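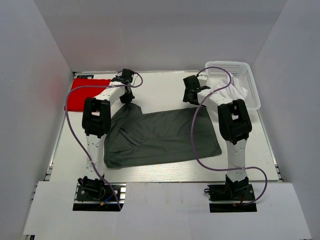

3. Working rules for the two-arm folding cell

Our project group wrote these rules in January, after the first 50 trial runs. Before that each of us set up the table in our own way, and the logs could not be compared. Koner, the task program, handles garments, so most of the rules concern cloth and cables.

3.1 Before a run

The garment goes in the middle of the tabletop. Anything folded stays in the rear left corner and the basket stays in the rear right. We fixed these positions on paper first and marked them in the Mana setup file later.

Cables get a check by hand. With power off, one person moves each arm through its full reach while a second person watches the cable at the elbow and the gripper. A cable that can loop over the basket or hang down over the garment is allowed only if it stays slack through the whole motion. If it pulls tight at any point, the run is not started.

The gray side panels and back panel must be in place. They do not count as a safety guard in our risk assessment - they give a plain background and keep cloth on the table. The guard is distance, and the line on the floor marks it.

3.2 During a run

One person holds the stop button and does nothing else. Hands stay off the tabletop while the arms are powered, including when a sleeve is caught or a garment slides. Stop first, then reach in.

Both arms may work on the same garment, but the program has to keep the grippers at least 34 mm apart. Bretum, our logging script, writes a warning when they come closer. Two warnings in one run end it.

3.3 After a run

Arms return to rest before power goes off. The operator writes down the garment, the result and any contact between an arm and the table. Failed runs are kept. The full set now has 381 runs, and leaving out the bad ones would have made our success rate look better than it was.

3.4 What we changed

The first version had no rule for swapping operators in the middle of a session. We added one: the new operator repeats the cable check, even if the last one was done minutes earlier.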